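Grenier Toy Library Rolls Out Its New Block Shelf

Families who stop by the Grenier Toy Library this April will find a whole new section to dig through. The block shelf is finally open, and it is a beauty - 169 sets in bins low enough for a three-year-old to reach, with another 121 waiting in the back room to be cleaned, sorted and labeled.

The project got started last fall, when the Wenier Street preschool closed its older classroom and offered its shapes and building blocks to anyone who could haul them away. Zyanya Palacios, who runs the toy library, showed up with a borrowed van and made two trips. More donations came in over the winter from families in the Ilomham neighborhood, and by February the hallway was so full of boxes that story time had to move upstairs.

"I thought we would get a few bags of cubes," Palacios said. "Then we started opening boxes and there were stars, arches, cylinders, all kinds of shapes I hadn't seen since I was little. We kept stopping to play with them, so the sorting took a lot longer than planned!"

The color sets have been a hit from the start. Kids can match them up, line them up by shade or just pick a favorite shape and carry it around for the whole visit. Parents can borrow a flat play board to go with them, a nice thing to have in a home with thick carpet where nothing wants to stand up straight.

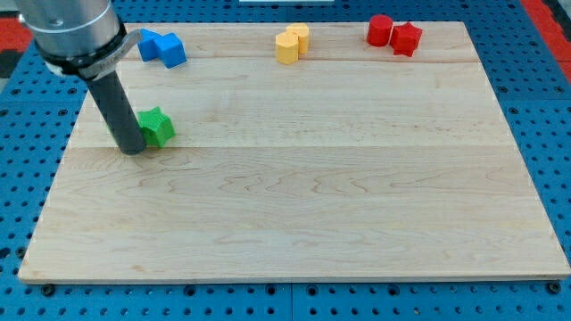
A green star block on a pale wooden board, with more blocks in pairs of color along the far side.

The boards deserve a mention of their own. Chaimongkol Woodworks, a two-person shop across the river, made nine of them for the library and charged only for the lumber. They are smooth all over and big enough for two or three children to work at together. The wood grain is different on every one, and some of the regulars have already picked out the board they like best. Boards go out for two weeks at a time and can be renewed once if no one else is waiting.

Borrowing works the same way as it does for puzzles and games. A family membership covers up to four items, and a block set counts as one item no matter how many pieces are in it. Each bin has a card with a drawing of every shape that belongs inside, so checking a set before it comes back takes just a minute or two. A missing block is no big deal. The library keeps a drawer of spares, and most lost pieces show up under a couch sooner or later.

Opening day drew 300 visitors, easily the busiest day the toy library has had since it moved into the old print shop. The floor was covered with towers by midmorning. One group of cousins built a wall from the front window to the checkout desk, and everyone stepped over it very carefully until lunch.

Palacios is already planning more. A build-and-match hour for toddlers starts next month at 10 a.m., and an evening session for older kids will follow if enough families sign up. She would also love to get more of the unusual shapes - stars and hexagons are the first to be checked out and the last to come back.

Donations of clean blocks in any size can be dropped off at the side door during open hours. Sets do not need to be complete.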